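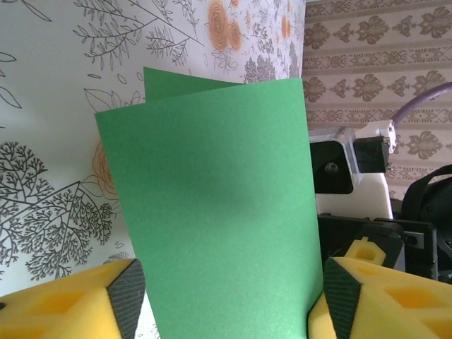

Zaltanari update adds ward-breaking and a second school of magic

13/09/2024

The fantasy role-playing game Zaltanari has received its largest update since it opened to players in February. The download is free to anyone who owns the base game and adds 21 spells, most of them in a new school called Brullar.

Brullar magic deals with locks, seals and boundaries. A player who learns it can close a doorway, hold an enemy inside a ring or take down a ward put up by another caster. Wards had been fixed features of the map until now and could only be opened with a key or by finishing a quest.

Each ward has a strength from one to nine. Breaking one uses up stamina as well as magic, and a failed attempt locks the caster out of that ward for 30 minutes of game time. Wards of the top strength need two casters working together, so solo players will have to hire a companion from the guild hall in Karcombe.

Sajib Seneviratne, lead writer on the game, said the team had wanted the new school to fit what was already in the in-game books.

"There's a letter in the Karcombe library that mentions a Brullar teacher being turned out of the city," he said. "Players kept asking who she was. We wrote her story first and then worked out what her spells would do."

The teacher, Uddin, can be found in the marsh villages north of Karcombe once the player has reached the second chapter. She sells the first two spells and gives out the rest through quests.

The update also fixes a fault that made summoned creatures vanish on bridges, and shortens loading times in the harbour district. Saved games from earlier versions will still work, but any ward opened before the update will stay open.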